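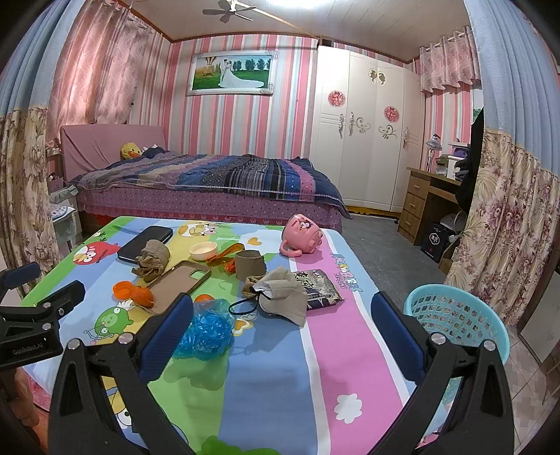 Mesa do quarto principal antes da arrumação, com o cesto azul-claro ao lado.

Relatório de progresso — Programa de Organização Doméstica Vistus
Período: de junho ao início de outubro
Data de entrega: 13 de outubro de 2020
Destinatário: Fundo Rikska

1. Objetivo do período

O programa apoia famílias na arrumação dos espaços da casa que acumulam objetos pequenos: mesas, criados-mudos, bancadas e prateleiras baixas. O plano aprovado previa o atendimento de sete casas em duas etapas. A primeira etapa, com quatro casas, está encerrada. As três restantes estão em andamento e são tratadas no item 5.

Este relatório dá mais espaço à quarta casa, onde o trabalho se concentrou em um quarto de casal com uma mesa de uso geral perto da cama. O cômodo representa bem o problema que encontramos na maior parte das visitas. A cama estava coberta com a colcha listrada e o criado-mudo branco tinha apenas um pote com tampa à vista. A desordem ficava na mesa.

2. Situação encontrada

Sobre a toalha estampada de Angry Birds havia coisas de pelo menos quatro tipos: louça (uma tigela pequena de cor creme e uma caneca rosa tombada), objetos pessoais (celular, capinha marrom, máscara de rosto), peças de tecido enroladas ou com nó e restos de lanche, entre eles uma casca de fruta alaranjada. Havia ainda um saco plástico azul amassado e um pacote de salgadinho ou similar.

A família informou que a mesa é usada de manhã e à noite, por mais de uma pessoa, e que recebe tudo o que sai dos bolsos e das bolsas. Quando falta lugar, os objetos passam para a cama ou para o chão. A queixa principal era perder tempo à procura do celular e de máscaras limpas antes de sair. A segunda queixa era a louça que não volta para a cozinha.

Não foi proposta a troca de móveis. A mesa fica onde está e a toalha foi mantida a pedido da criança da casa. O papel de parede, o retrato de casamento e o pato de pelúcia na cabeceira também não entraram no escopo, que se limita a superfícies de trabalho e de apoio.

3. Método aplicado

A sequência foi a mesma das casas anteriores, com uma alteração na ordem.

Primeiro sai o que é lixo ou resto de comida. Cascas e embalagens abertas vão para a lixeira da cozinha. Sacos plásticos em bom estado são dobrados e guardados.

Depois sai a louça. Tigelas, canecas e copos são levados de uma só vez à pia, mesmo os que parecem limpos.

Em seguida são separados os tecidos. Meias, lenços e faixas vão para o cesto e são conferidos um a um antes da lavagem. Nas duas primeiras casas essa etapa vinha antes da louça, e o cesto acabava recebendo objetos que não eram de tecido. Com a ordem invertida o problema diminuiu.

Por último ficam os objetos de uso diário. Celular, capinha, chaves e carteira passam a ter um lugar fixo na mesa, em uma bandeja rasa. As máscaras limpas ficam em um envelope de papel preso à lateral da bandeja e as usadas vão direto para a lavagem. Peças sem par ou sem dono conhecido, como tampas soltas, são guardadas em uma caixa de espera por um mês. Depois desse prazo a família decide.

A arrumação completa do quarto foi feita em uma visita. Na visita seguinte a família repetiu a sequência sem ajuda, com a lista impressa ao lado.

4. Resultados até agora

Nas quatro casas da primeira etapa, a superfície escolhida foi arrumada e recebeu bandeja, caixa de espera e lista impressa. Em três delas a arrumação se manteve até a última visita de acompanhamento. Na outra, a bandeja foi deslocada para a sala e a mesa voltou a acumular papéis. Combinamos com a família uma nova visita e uma segunda bandeja.

A caixa de espera foi o item mais bem aceito. O envelope para máscaras rasga com o uso e será substituído por um porta-documentos de plástico. O cesto pedido no orçamento inicial foi dispensado nas casas que já tinham o seu — caso da quarta casa — e o valor ficou reservado para bandejas.

5. Segunda etapa

Três casas estão na fase de primeira visita. Duas pediram ajuda com a mesa da cozinha e a outra com uma estante baixa no corredor. O fornecedor Gunnlaugsson confirmou a entrega das bandejas restantes, e as listas já foram revistas com a nova ordem das etapas. Uma das famílias pediu que as visitas fossem mais curtas e em maior número, o que altera o calendário, mas não o custo.

6. Despesas

Do valor aprovado para materiais, foram gastos R$ 3000 com bandejas, caixas, impressão das listas e etiquetas Vitallow. As etiquetas não colaram bem em tecido e plástico texturizado e só serão usadas nas caixas. Os comprovantes seguem em anexo separado.

7. Pedidos ao fundo

Solicitamos autorização para usar a reserva dos cestos na compra de bandejas e porta-documentos. Pedimos também que o próximo relatório seja entregue depois da última visita de acompanhamento, para incluir a situação de todas as casas.

Imprimir esta página
Enviar por e-mail

Itens relacionados
Programa Vistus: plano de trabalho aprovado
Lista impressa para mesas e criados-mudos (versão revista)
Caixa de espera: orientações para as famílias
Relatório de progresso anterior — primeiras visitas
Modelo de prestação de contas do Fundo Rikska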